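How Do You Shop for a Robot?

Have you ever saved up for something big? A bike, maybe, or a game console? Then you already know part of my job. I help a warehouse called Brudside plan what machines to buy, and this year the big item on my list is a robot that can pick things up. Robots cost a lot more than bikes, so I have to do plenty of homework before anybody spends a dollar!

First I write down what the robot needs to do. That sounds easy, right? You'd think I could just write "pick things up" and go to lunch. I tried that once, and my boss handed the paper right back to me. Pick up what? How heavy? How fast? For how many hours a day? A robot that's great at stacking boxes might be hopeless with a bunch of grapes.

So I made a proper list. Brudside ships food to small stores, and we have 403 different things on our shelves. There are cans, jars, cartons, tubes and lots and lots of bags. I went up and down the aisles with a clipboard and put a star next to anything that bends, squashes or slides around. I ended up with 268 stars (and very sore feet).
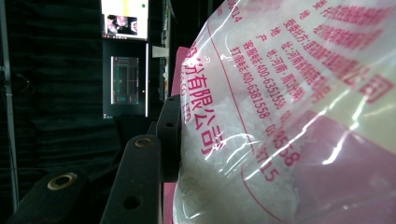
The hand is the part I worry about most when I'm making a budget. People who build robots call it a gripper, and you usually pay for it separately from the arm, a bit like buying a bike and then finding out the basket costs extra. A box has flat sides and stays the same shape when you squeeze it. A bag made of clear, shiny plastic, with wrinkles and folds all over and little white bits inside, is a much harder customer. Try it at home with a bag of rice. Set it on the table and pick it up with just your finger and thumb. Feel how the rice runs away from where you're pinching? Your fingers notice that and change their grip without you even thinking about it. A robot needs the right fingers, and sometimes sensors too, and those all go on my shopping list.

Shiny plastic is tricky for another reason. Many robots use cameras to find things, and light bouncing off a bag can make bright white streaks that hide part of it. Sometimes they hide the printing too, and that's bad news if the robot is supposed to read the label. So I added a line to my budget for better lamps. My boss said, "Lamps? For a robot?" Yes, lamps for a robot!

Next I have to compare. I asked two companies, Plandale and Erraji, to tell me what their machines can do and what everything costs. Plandale's arm was cheaper, but the gripper was made for boxes and we'd need a second one for bags. Erraji's cost more and came with softer fingers. Which would you pick? I drew two columns on a big sheet of paper and added up everything, even the boring stuff:

The arm
The gripper
Spare fingers, because fingers wear out
Lamps and cameras
A fence or sensors to keep people safe
Lessons for the workers who will run it
Electricity
Someone to fix it when it breaks

When I was done, the two totals were much closer than I expected. The cheap one wasn't so cheap anymore.

I also keep some money back for surprises. Out of every 100 dollars in my plan, I leave 30 alone. Grown-ups call this a contingency, but I call it the uh-oh jar. On my last project, at a place called Turetow, the doorway was too narrow for the robot's base and we had to pay to have it made wider. Uh-oh! I measure doorways first now.

We still haven't bought anything. In November both companies will bring a robot over for a tryout, and I get to choose the things they practice on. I'm starting with the bags.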